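Home Forums Robotics Learning Methods Members Log in
Search this forum... Advanced search

Thread: Futine results on handheld gripper data — does anyone buy this?

torquewrench_55
Read the Futine writeup twice now. The claim is that a policy trained only on handheld gripper demos, 1618 of them, gets the same success rate on bag handling as one trained on teleop. I have problems with it. The test set is 8 bags. The teleop baseline comes from 2 operators, and the paper doesn't say how long they'd been at it. If your baseline people are slow and clumsy, of course the other method catches up.

katydid
The operators are in the appendix, second table. Both had a week of practice.

torquewrench_55
I stand corrected on that. A week is still short for teleop.

Brallar_fan
I think you're being too hard on them. Elaheh Najafi's talk in April covered the baseline question and she was pretty open that teleop was undertrained. The point of the paper is cost per demo. You can walk into somebody's home and record all afternoon.

torquewrench_55
Then the title should say cost per demo. It says "matches."

mossgreen
My problem is with what counts as success. Bag off the surface for two seconds is a win in their scoring. I've run the Katiyar code with the same rule and you get "wins" where the fingers have a bit of loose cloth and the strap is hanging off to one side. Carry it across a room and see.

katydid
They do report a stricter score too, strap held and bag clear of the shelf. It drops to 55 percent.

mossgreen
Which is the number I'd have put in the abstract.

Brallar_fan
55 on cloth in a real house is not bad! Have you tried it? Most of the older results were a folded towel on a bare table.

torquewrench_55
We have been trying it, with our own handheld and the Bamach training scripts, so I'm not just throwing rocks. Canvas totes next to full bookshelves, the kind of spot where there's a lot going on behind the handle.

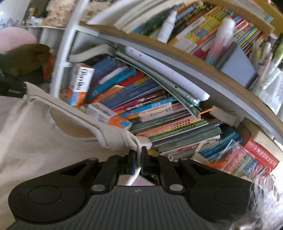
What I keep running into is that the person doing the demo can feel the fabric bunch up through the grip and squeezes a little more. None of that gets recorded in our setup. The policy sees the finger width and the video and has to guess. On rigid stuff I don't care. On canvas I think it's most of the gap between the loose score and the strict one, and the paper gives it one sentence.

katydid
That's a fair complaint — but it's a guess too unless you log force and compare.

torquewrench_55
Agreed. Sensors are on order. Until then I'd call it a hunch.

mossgreen
Post the failures as well when you have them, please. I'd rather look at those than another success reel.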